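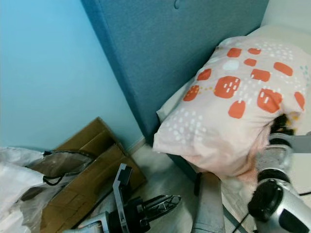 The bedmaker's bedside manner

Keeping a two-armed household robot in working order turns out to be mostly a matter of fluff, cable ties and patience

The robot at Skilside has one job this winter, and the job is pillows. It picks them up, pulls them about, sets them against the headboard and starts again. Anyone who has shared a house with a teenager will recognise both the effort and the result.

The workshop occupies the upper floor of an old seed merchant's in Plondar, and one end of it has been made over as a bedroom: pale blue wall, teal headboard, a proper bed with a white sheet, and a pink pillowcase with orange-red shapes on it that looks as if it was chosen by someone in a very good mood. Both arms work from the bedside, each ending in metal fingers. The right-hand gripper has perforated, mesh-like panels, and when it presses into a pillow the cloth bunches up round it in a way no chambermaid would put up with.

I had come to see the machine make a bed. What I saw, for most of a morning, was the machine being looked after.

It begins with the fingers. Cotton sheds, and what it sheds goes into the holes. The technicians go over each panel with a dry nylon brush, then a strip of sticky tape, then the brush again. They once tried compressed air, which moved the fluff out of the fingers and into the wrist, where it stayed until December and cost them a bearing. The tin of compressed air is still on the shelf, with a skull drawn on it in marker pen.

After the brushing comes the squeeze test. Each gripper closes on a foam block and the reading is copied into a hardback notebook. If it has drifted by more than 3 per cent since the last entry, the gripper is zeroed and the test repeated. The notebook is a Puren, ruled for accounts, and its early pages still hold somebody's sums for a kitchen extension. I am told the extension went over budget too.

Cables get an inspection to themselves. A cable that has room to swing will sooner or later find a bed frame to catch on, and the usual outcome is a robot that stops dead with a pillow in its grip and an expression, if you are inclined to see one, of deep reproach. So somebody runs a thumb along every lead, looking for flat spots, while somebody else moves the arms slowly through their full reach. Ties are snipped and replaced whether they look tired or not.

The joints are the expensive part. Gittins, the firm that services them, wants each one opened after 2000 hours, and sends a technician with a case of tools and strong views on grease. The workshop's own people are trusted with the outside only: wipe the rubber rings, look for cracks, listen. Listening is taken seriously. A healthy joint hums on the way up and hums slightly lower on the way down. An unhealthy one, I was assured, sounds like a man getting out of a deckchair.

Then the cameras are wiped, the arms are sent to their starting positions and the bed is pulled square to a strip of tape on the floor. This last step is done by hip, and it matters more than it looks. Five millimetres out and the fingers start closing on headboard - which is upholstered, and has so far been forgiving.

The whole routine takes 3 hours when it goes well. On the morning of my visit, 7th February, it did not go well. The left gripper failed its squeeze, was zeroed, failed again, and was found to have a thread of pink cotton wound round a screw no bigger than a lentil. Out came the tweezers. Out, eventually, came the thread, which was taped into the notebook next to the day's figures.

By then it was lunchtime, and I sat on a stool with a cheese roll while the arms went back to work on the pillow. It took the machine 5 attempts to get one corner where it wanted it. I have hotel staff in my family and kept my opinions to myself.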